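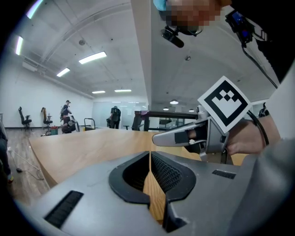 *The curved desk, second floor, with the long white wall and the pipes overhead.*

May 2, 2025

Moved desks today. Bảo Lại sent the new seating list before 9 and I ended up at the curved one, out in the open part of the office. The top is light wood with a nice grain, wider than my old desk. It curves the wrong way for my monitor arm, so I'll have to find another spot for the clamp.

Two black chairs are over by the left wall. I tried both at lunch. One sinks a little when I lean back, so I took the other. Facilities want $200 from our budget for every new chair, and Bảo says nothing gets approved until July.

The ceiling lights are bright. I'd like to ask about switching off the one nearest me - the round lamps past the column are easier on my eyes. The wood floor is louder than the carpet upstairs, and I could hear Kiều on the phone to Botum most of the afternoon, going over invoice 247 again.

Unpacked one box. The Follis binders and the old Goser folders are still in the other, and I don't know where they'll go. There's no shelf on this side. Might ask for one on the white wall.

Left at 5:30. Need to bring the desk lamp from home, and felt pads for the chair.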